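Home | Tickets | Cells | Parts | Search | Log in

Ticket 343: Gripper closes short on block pick, protective stop on retract
Cell: Skukance 2
Opened by: Jana Stöcker
Opened: 2022-07-21
Status: Monitoring
Severity: Medium

Symptom

On the block pick routine the gripper reports "object held" before the fingers have reached commanded width. The arm starts its retract, the wrist force reading passes the limit and the controller goes to protective stop. Fault clears from the pendant and comes back on a later cycle. No damage to the arm. One block was thrown onto the base panel during a stop, inside the guard.

In a test run of 80 picks the fault came up 5 times. All were on the first block of the row, none on the ones behind it.

Checked, no fault found

- Finger screws: tight, witness marks lined up.
- Gripper cable and wrist connector: reseated, continuity good with the wrist at both ends of travel.
- Supply voltage at the tool flange: in range while closing.
- Firmware: same version as Skukance 1, which does not show the fault.
- Payload setting: correct for the fitted fingers.

Checked, fault found

The grip force parameter had been lowered in June for the Rudelness foam parts and was not put back. At that force the held-object check trips on finger friction alone if one finger touches the block before the other. Restored the value from the Isthorpe backup. Repeated the run and the fault count dropped from 5 to 2.

The remaining stops point at pick position. The log shows the right finger touching first each time, with the side load building as soon as the retract starts. Moved on to the taught frame.

The pick frame is referenced to the black square marker on the back wall. Jogged to the approach point at reduced speed and closed on the green block with the yellow and red ones left in line behind it. Held there and read the wrist forces before allowing any lift. 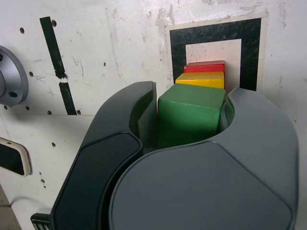 Side load at full close was well above what Skukance 1 gives for the same pick. Opened, shifted the approach toward the right finger in small steps and closed again until the reading settled, then retaught the point. The marker pose in the vision log also drifts between cycles, so the taught point may not hold for long. Okafor have been asked whether their marker filter can be set to reject a pose that jumps between frames.

Actions

1. Grip force restored and locked behind the supervisor login. Done.
2. Pick point retaught. Done.
3. Separate parameter file for the foam parts. Open.
4. Reply from Okafor on marker filter. Open.
5. Until 4 is closed, run this routine at reduced speed with the guard shut. Do not clear a protective stop with a hand in the cell - the fingers can still be under load.

Comments (3)

mkv: Had the same early "object held" after a finger swap. Rerun the finger calibration as well, the force value by itself did not fix ours.

J. Stöcker: Calibration rerun, no change in the reported width. Leaving the ticket on Monitoring.

tdl_nights: Can item 5 go on the cell door too? Night shift doesn't always open the tickets.

Contact the cell desk | © 2022 Isthorpe Automation | Back to top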